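Peer marking and portfolios in first year - anyone else trying it?
Posted by Yaneth Ticona, March

We've swapped the end-of-module exam for a portfolio with 186 first-years and I'm a bit in love with it! Students write four short reflections, swap them with a partner, then hand in the lot with their own comments on what changed. The writing is so much livelier than the exam scripts ever were. Would love to hear how others handle the marking.

sfourie
We did this at Grusico College with 374 students. Brilliant for feedback, brutal for staff time. Do you moderate all of it?

Yaneth Ticona
A sample from each marker, plus anything near the pass line. Our teaching room, from two spots:

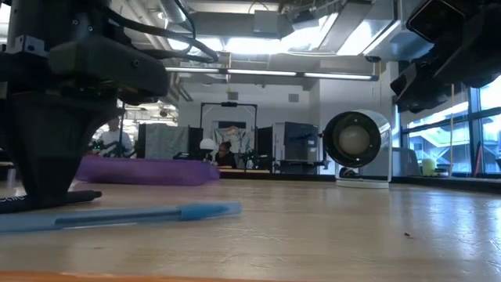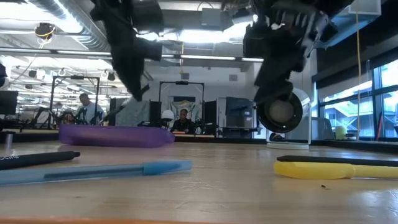
RE: Marking load

k_tello
I'm going to disagree a little. Peer comments are lovely but I wouldn't let them count towards the grade. Ours were far too kind - friends marking friends.

Yaneth Ticona
They don't count here! Only the student's response to them does, and that's where the good stuff is.

brayan_h
Then you're grading how well they write about feedback. My quieter students would lose out. I'd keep a short exam as well.

sfourie
Fair, but exams suit some people and not others too. We let ours record a spoken reflection and loads of them took it up.

Yaneth Ticona
Oh, I like that - stealing it for next term.

Comments

Shahzad Bugti: Could you share the marking grid? We start planning in March.

Katherine Tello: Still not convinced on the grades, but I'm trying the partner swap with my second-years.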